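## 三、第一次开机(Hovland 加湿器,卧室用)

拆完箱先别急着插电!我当初就是太心急,水箱里的海绵垫都没取出来,害得我又全部倒掉重来。

1. 把水箱逆时针拧下来,取出海绵垫,清水涮两遍。
2. 加水到 600 毫升刻度线,纯净水最好,我们这儿自来水碱大,用一阵子就结白垢。
3. 盖子拧紧,倒过来晃两下,不漏再装回底座。

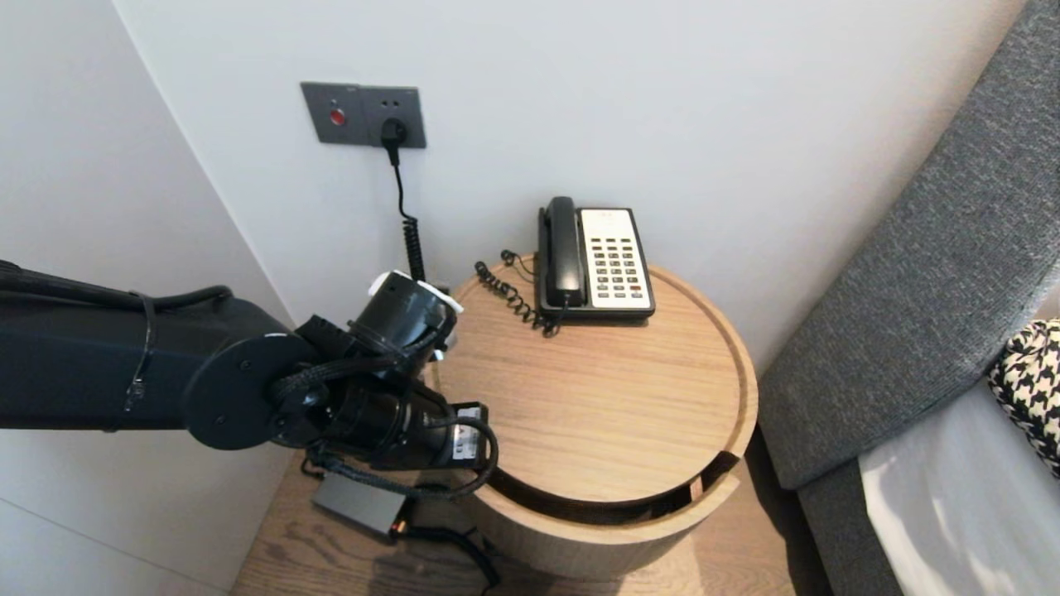

4. 插上电源,长按开关,听到“嘀”一声就松手。
5. 先调到最小档,睡前开 4 小时定时,早上起来嗓子舒服多了。

> **注意:** 水量低于 100 毫升会自动停机,灯变红,这不是坏了,加水就行。

接着说摆放,这一步我走的弯路最多。机器要放平,离墙留出一拳的距离,出雾口别冲着枕头,也别冲着电器。像床头这种圆桌,靠里摆着电话,前面又搁着遥控器,我就不会再把加湿器挤上去了,水雾落到按键上可不好收拾,单独找张矮凳更省心。

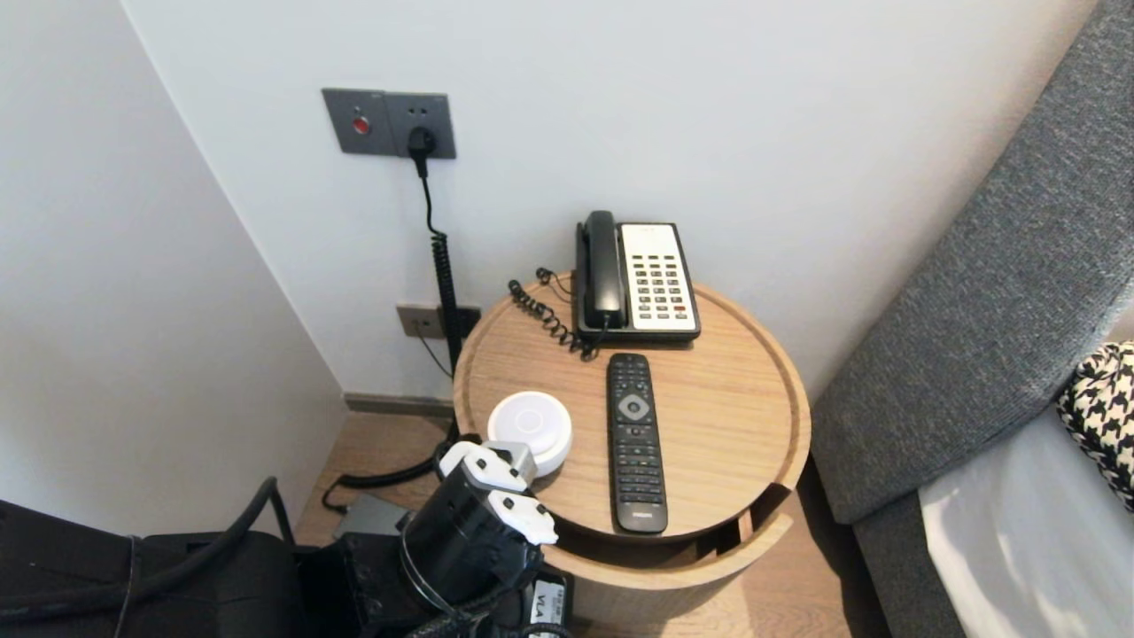 雾量要看季节来调,十二月开暖气那阵子我才用中档,平时最小档足够。床头柜上东西多的朋友尤其要留心雾往哪边飘,电话和遥控器上的小按键缝多,潮气进去很难擦,我每次都先把它们挪远一点再开机。

**小心:** 加水之前一定先拔插头,手要擦干! 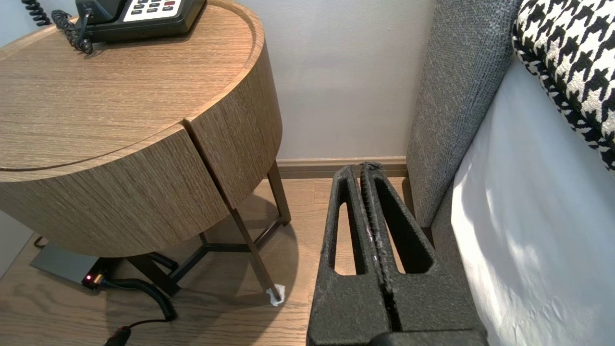 6. 每周用白醋兑水泡一次底座水槽,泡完拿软布擦,别用钢丝球(我刮花过一个)。
7. 长时间不用就把水倒光,晾透再收进盒子。

滤芯怎么换,放在下一节讲。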